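Ticket: Bathroom fan circuit / timer keeps dropping out, upstairs bath
Unit: Prastton, unit 8
Status: open – waiting on part
Priority: normal

Opened in January. Tenant reports the Jernener timer on the bathroom circuit resets itself overnight. Fan comes on at 4 a.m., runs till somebody kills it at the wall. Display blinking in the morning, clock wrong.

Tried so far:
Reset timer, reentered schedule. Held two nights, then same thing.
Swapped backup battery. No change.
Checked breaker, not tripped. Tightened the neutral in the switch box, it was a bit loose but not terrible.
Fan itself fine, runs quiet, draws air ok. Humidity cutoff was set at 90, wich is way too high, turned it down.

Also on the list for the same bathroom – towel bar out of level, left bracket lower than the right. Separate work order, dont close it with this one.

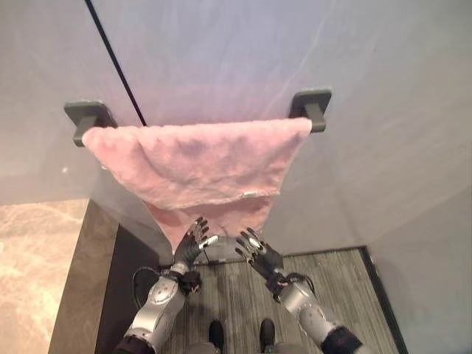

Lozano desk replied that the blinking display points to the timer's own power supply and not the wiring, they've had a few back with the same complaint. Said to read the rev number off the back plate before ordering, anything under rev 9 gets replaced and there's no point reprogramming it again.

Pulled the cover. Rev 4. So replacement it is.

Ordered through Tultelitz, they show it in stock but no ship date yet. Left the fan on manual for now, told tenant to use the wall switch and ignore the display. Old timer stays in the wall untill the new one shows up.

To do:
Chase ship date
Fit new timer, set clock + schedule
Leave it a week before closing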